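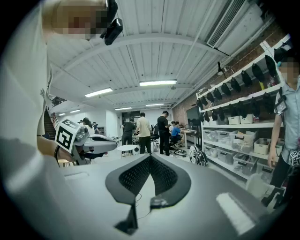 Gemechu Lemma, politics section moderator
Oct 24, 2025

Can a council leader swap cabinet members before an election without a vote?

Our leader in Skelness dropped 2 portfolio holders in September and gave both jobs to the smaller party propping him up. He calls it a "fresh start". Looks like buying votes for the budget to me. Does the full council get any say?

Liepiņa
Usually no. Under the leader model he picks the cabinet and the full council only gets told. Check your constitution, the section on executive functions. Ours ran to 1297 paragraphs, so search for "appointment". What you can do is put a question at the next meeting. Don't expect much of an answer.

Jarside
They're all at it. Same in Trukow: 4 reshuffles and the bins are still late.

Comments

trukow_resident: The bins have nothing to do with it. But do look at the allowances. Our new member got an extra 1175 a year for a job that used to be half of somebody else's.

Liepiņa: Allowances should be published. If they aren't, ask in writing.

Contact the moderators | Back to top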